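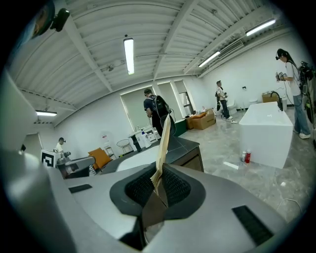 3.2 The room and its fittings

Before we come to the cleaning tasks themselves, it is worth spending a little while on the room in which they were carried out, as a good deal of what people told us afterwards had more to do with the room than with the cloths and brushes we had so carefully chosen. The practice room at Hillham is one large, bright space with white walls, and its sanitary fittings stand out in the open, without the partitions that would separate them in most homes. A white basin is set into a dark grey counter, and a white toilet stands against the back wall (Figure 1). In a family bathroom one would nearly always have a wall, a bath or a closed door within reach of at least one elbow. At Hillham there is plenty of floor to step back on, and people did step back, often, to look over their work.

We had expected this openness to make everything easier, and for the toilet it largely did. Participants could come at it from either side, kneel where they pleased and put their things down on the floor beside them. The basin was another matter. The counter invites you to spread out, and sprays, cloths and spare gloves were soon put down on it, so that the very surface to be wiped had to be cleared again, sometimes more than once. Haddadin, in her earlier study of shared kitchens at Zullel, called this "parking", and we have kept her word for it - it is a friendlier term than the ones we tried ourselves.

Lighting deserves a mention too. The ceiling is white and ribbed, with long fluorescent fittings, and the large window in the back wall has pale blinds. With the tubes on and the blinds drawn the light is very even, which is kind to the eyes but rather unhelpful if you are looking for smears on white glazing. Several participants bent down to look along the rim of the basin from the side, and one, a retired hotel cleaner from Hurard, told us firmly that she would never pass a basin as clean without a torch.

The sessions ran through June and gave us 116 completed tasks, of which 10 were set aside because the order of work could not be made out from our notes. Each task lasted about 4 minutes. Participants were free to begin with whichever fitting they liked, and were asked only to tell us when they felt they had finished. We did not correct anybody, even when the same cloth went from toilet to basin, though Manikandan Kotian, who kept the notes, admits that he found this hard to watch.

Two features of the room should be kept in mind when reading the results in Section 4. The first is the generous floor, which probably makes the routes between fittings longer and more wandering than they would be at home. The second is the counter. In the smaller bathrooms at Văduva, where we tried out the first version of the tasks, most people kept their supplies in a bucket by the door and carried each item over as it was wanted, and parking hardly came up at all.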